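# Ristance grasp planner: frequently asked questions

Last updated July 2, 2026. Maintained by Kenji Mahmoud, who would like you to read this before emailing him.

**What does Ristance do?**

It takes wrist camera images, proposes grasps, ranks them, and hands the winner to your arm controller. It doesn't move the arm. If the arm moved somewhere upsetting, please start with the controller's log.

**Does it need a model of the object?**

No. The old Whitlock planner did, and we spent most of one October measuring household goods with calipers. Ristance works from edges and a learned depth estimate, so a soft item with rounded corners gets treated much like a box until the fingers find out otherwise.
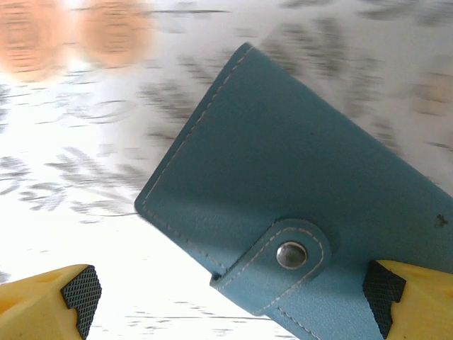
The price is that the first guess at width tends to be generous. You can tighten it with `width_margin`, up to the point where the planner starts trying to close on things before it reaches them.

**Why did it pick the shiny part?**

Small metal parts such as snaps and buckles give strong, confident features, and the ranker loves confidence. Set `specular_mask: true`. We left it off by default because it also hides spoons.

**My background is a smear when the arm moves. Is that a problem?**

Usually not. Blurred regions are down-weighted, and a nearby object moving with the wrist can stay sharp. If everything is smeared, shorten your exposure or slow down. People prefer the first option.

**How fast is it?**

On our bench in Bresholm, about 400 milliseconds per plan with 10 candidates. Asking for more candidates mostly gets you slower versions of the same idea.

**Can I retry a failed grasp automatically?**

Yes, up to four times. The limit used to be configurable. Then the Flellville site set it to 3,725 and went to lunch.

**Where do I report a bug?**

Use the tracker, and attach the plan file and the controller log. "It did the thing again" is a title we already have.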